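Why I keep going back to the same lake

October 6, 2024

So I finally sat down last night and went through the pictures from Hiebert, which I've been putting off for weeks. If you've been reading this blog for a while you know about me and Hiebert. It's a small lake, a bit muddy on the south side, with a gravel turnout and one sad picnic shelter, and I have photographed it more than any other spot on earth. My brother says I could save on gas by putting up a poster.

This time I wanted fog. I've had frost there, I've had that flat white February light that makes everything look like a pencil drawing, and I've had more sunsets than anybody needs. Fog keeps getting away from me. I got up at a stupid hour, drove out with a thermos and a bag of rolls, and set up near the old dock posts. No fog! Just a clear, still morning and a pair of loons way out in the middle.

I sulked for a bit and then put the long lens on, and I'm glad I did. When there's no fog and no wind the far shore doubles itself in the water, and if you crop in tight enough you lose track of which half is the real one. I shot 75 frames of that. Fourteen of them are sharp (I know, I know, I should have hung my bag off the tripod), and I like 2 of those enough to print.

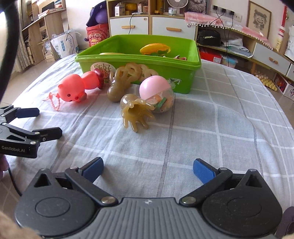
Green storage box on the checked sheet.

Now, printing. I've been going back and forth with Fraser Menzies about paper for most of the summer. Fraser prints everything on a heavy matte and thinks glossy is for real estate flyers. I used to agree with him. But water is funny on matte. The darks go soft and you lose that little hard line where the reflection meets the bank, and that line is pretty much the whole picture in this case. So I ordered a sample pack from Widumen and ran the same file on all the sheets in it, and the one I liked best was the semi-gloss, which I had been ready to throw in the recycling. The blacks look like blacks. Fraser is coming by to see it and I expect we'll argue.

I did have to redo my edit for it, though. On screen I'd pulled the shadows way up so you could see into the trees, and on paper it looked like somebody had left a lamp on in there. I started over with the raw file, left the trees dark, and only touched the sky, a little less blue and a little less of everything. It took me ten minutes, after I'd spent an entire evening on the first version.

Something else I've been chewing on is whether to go square. Elsa Jääskeläinen does these lovely square lake pictures where the shoreline runs dead across the middle, which every beginner book tells you not to do, and they work because she just commits to it. I tried it with one of mine and it looked like a mistake. I think my shoreline has too much going on. There's a leaning birch on the left that I'm fond of, and in a square it either takes over or it's gone.
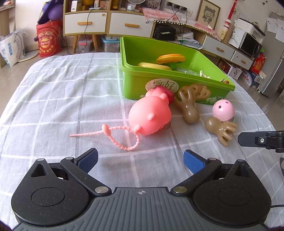
So I went long and skinny in the end, almost a panorama, with the birch well off to the side and a lot of plain water under it. My sister-in-law thought I'd hung it upside down when I taped the test print to the fridge. I'm taking that as a compliment.

Next on the list is Sivus, the bigger lake up the road, where I've never had any luck at all. It's all wide open and I never know what to point at. A guy at the counter at Grillari (best fries within an hour's drive, go if you're passing) told me there's a back way in past the boat launch, with reeds and some old pilings on the quiet side. I couldn't quite follow his directions, and there was ketchup on the map by the time he was done, but I got the general idea.

If any of you have been in that way, leave me a comment and tell me if the road is okay for a low car. And if you see fog coming in the forecast, please call me. I'll be up by 8 at the latest, and much earlier if it's for fog.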